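The Movdale Rules

Rule one at Movdale is that you don't talk to the grippers. I broke it before lunch on my first day, so let's get that out of the way.

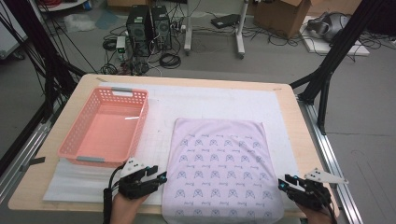

I'd come over from Branine, where the rules fit on an index card taped to the fridge. Movdale had a binder. The binder was called the Tisau Standard, and it ran to 868 clauses, and I was told to read all of them before I folded so much as a washcloth. I read 60. Then I skipped to the back to see how it ended, like I do with mysteries.

It ended with a clause about socks.

The work itself is simple enough to explain to my aunt, which I've done, twice. You hold a gripper in each hand and you fold laundry with them, and a machine somewhere learns to fold laundry from how you did it. You put the folded thing in a basket. You take it out, shake it, and go again. The Standard is there so that my folding and your folding come out close enough that the machine doesn't get confused and start making swans.

So, clause 3. Cloth flat on the mat before either jaw closes. Fine. Clause 8. If you drop it, you don't snatch it back. You stop, you open both jaws, you count a slow breath, and you pick it up the way you'd want a robot to pick it up in a house with your grandmother in it. I liked that one. I thought whoever wrote clause 8 was probably good company.

The trouble was me and the talking. There's no sound recorded, so it can't hurt anything, but the shift lead (a very tall person with a very quiet voice) had a theory that people who talk fold differently. They wave. They pause for the punchline. She said she could watch a session with no sound and tell you who had been telling a story.

"You were telling a story," she said to me, that Tuesday, around eleven.

I was. I'd been explaining to the left gripper why it was the lazy one.

She sat me down and played it back, and oh, it was awful! There I was, bringing one corner over nicely, and then both hands just stopped in midair, jaws open, for the entire length of an anecdote about my cousin's boat. Then a fold. Then a little flourish at the end, a sort of ta-da.

"Mota will learn that," she said.

Mota was the machine. I hadn't met it yet. It lived across the parking lot in the other building, and people spoke of it the way you'd speak of a baby who was sleeping.

"It'll learn the ta-da?"

"It'll learn that a towel isn't finished until you do the ta-da."

I went quiet for two weeks. I read more of the binder. I got good, too, plain and boring and good, corner to corner, smooth, lift, basket. My sessions passed review. I stopped calling the left one lazy and found out it had only needed me to hold my elbow in (clause 41, if you're wondering, and I wish I'd gotten that far sooner).

Then in July they took us across the lot to watch a test. We stood behind a yellow line, which has its own clause, and Mota rolled up to a table with a heap of dish towels on it. It picked one up by the corner. It laid it flat before it closed the other hand, and I felt a bit of pride about that, I'll admit. It folded once, folded twice, dropped the thing, and stopped. Opened both hands. Waited a slow breath.

I looked at the shift lead and she was mouthing the number eight.

It picked the towel up again, gently, and set it in the basket. Then it lifted its left hand a few inches, and turned the wrist over, and held it there — a very small, very tidy ta-da.

Everyone on our side of the line looked at me.

"That session was supposed to be pulled," said the shift lead in her quiet voice, and she took out her pen and wrote something on the back of her hand.

The binder has 869 clauses now. The new one says that rejected sessions get deleted the same day, by the person who rejected them, with a second person watching. I'm usually the second person. We do it at four, before the shift change, and she lets me talk the whole way through.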